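Subject: Re: Shared reading room hours and the July stocktake
List: Betcombe Libraries Members
2 replies - 20 views

On behalf of the Oakley branch, a member wrote:

> The notice on the door says the reading room will close at 2 p.m. through
> July. Does this apply to the local history shelves as well? Some of us
> travel in from Tavgate and would like to know before setting out. I also
> have two parish maps on loan and am unsure where they should go.

Thank you for your message. The early closing applies to the reading room only. The local history shelves are in the east corridor and will remain open until the usual time, although the copying desk will not be staffed after the reading room closes.

Maps on loan should be returned to the Oakley front desk in their tubes. Please do not fold them or leave them in the outside book drop. Loans that fall due during the stocktake have been extended to the end of the month, and no fines will be charged on them.

The stocktake covers 333 boxes of pamphlets, deeds and sale notices transferred from the former Stokano store. About 200 of these have been checked against the old card index. The remainder have no cards and must be listed by hand, beginning with the boxes marked for Tavgate. Members who need an item from an unlisted box may still ask for it - requests should be sent in writing and will be answered in the order received.

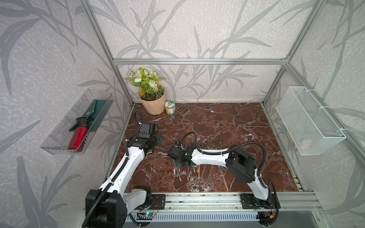

Requests should give the parish, the approximate date and the type of document wanted. A family name alone is seldom enough, as the sale notices were filed by property. Items found will be held at Oakley for collection and may be read in the corridor while the reading room is closed.

The revised hours have also been posted at the Tavgate branch. Questions about the map loans may be sent to this list or left at either desk.

Betcombe Libraries
Members' Office

Share 2 | Comments 0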